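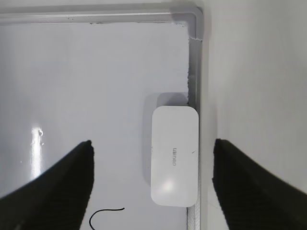

Do Lunch Boxes Come Home Empty? A Term Project on Packed Lunches and Food Waste
Last updated: December
4 min read

My little brother throws away half his sandwich pretty much every day, and for years my mom has blamed the bread. So when we had to pick a topic for our term project, I already had one! I wanted to know what kids at Priradbridge Middle bring for lunch, what they leave behind, and whether anything simple would change that.

I worked with Siu-fong Ko and Arash Sadeghi. Siu-fong did most of the weighing (she has way more patience than I do), Arash built the spreadsheet, and I talked to people and wrote this up. Our advisor was Ms. Stoyanova, who let us use the back corner of the cafeteria and lent us her kitchen scale.

What we did

We asked 7 homerooms to take part and 4 said yes. Kids who brought lunch from home dropped their leftovers in one of our tubs on the way out, and we sorted everything into bread, fruit, vegetables, snacks and "other." Other was mostly yogurt and one very sad burrito. We left out drinks because half of them got poured down the sink before we could catch anybody.

For the first two weeks we just collected. For the second two weeks we asked families to try one change, which was cutting the fruit up before packing it. We sent a note home with a little drawing of an apple on it -- Arash drew it, and it looks like a tomato, but people got the idea.

What we found

In the first two weeks we collected 2874 grams of fruit. Most of that was whole apples with a single bite out of them, plus oranges that hadn't been touched at all. In the second two weeks it dropped to 1221 grams, so less than half! I really did not expect that. I thought the cut apples would go brown and everybody would hate them, and a few kids did complain about that, but they mostly ate them anyway.

Bread barely moved. Crusts are crusts, I guess. Vegetables went up a tiny bit in the second half and we don't have a good reason for it. Siu-fong thinks some parents got excited and started packing more carrots, and I think she's probably right, but we never asked what went into the boxes, only what came back. That's the biggest hole in the whole project.

Talking to people

I interviewed kids at the tables while they were eating, and the thing I heard over and over was time. By the time you find a seat and get your lid open you have maybe fifteen minutes, and peeling an orange eats up a good chunk of that. One sixth grader told me she likes oranges fine at home but at school her hands get sticky and the bathroom is too far away. Fair enough.

Mr. Khosravi, who runs the lunch line, said he sees the same thing with the school fruit. He used to have a slicer back there and would love to get another one.

Problems and what I'd change

Two weeks is short. One of our homerooms had a field trip in the second half, so there were fewer lunches that day, and we didn't correct for it. Next time I'd count the lunches too and work out the waste per kid. I'd also want a group that never got the note, so we'd have something to compare with.

Also, label your tubs on the lid AND the side. We mixed up snacks and bread one afternoon and had to toss that day's numbers for both.

My brother gets his apples sliced now, with a rubber band around them so they stay together. The sandwich is still a work in progress.

Contact: Priradbridge Middle Student Projects | Copyright the student authors | Back to top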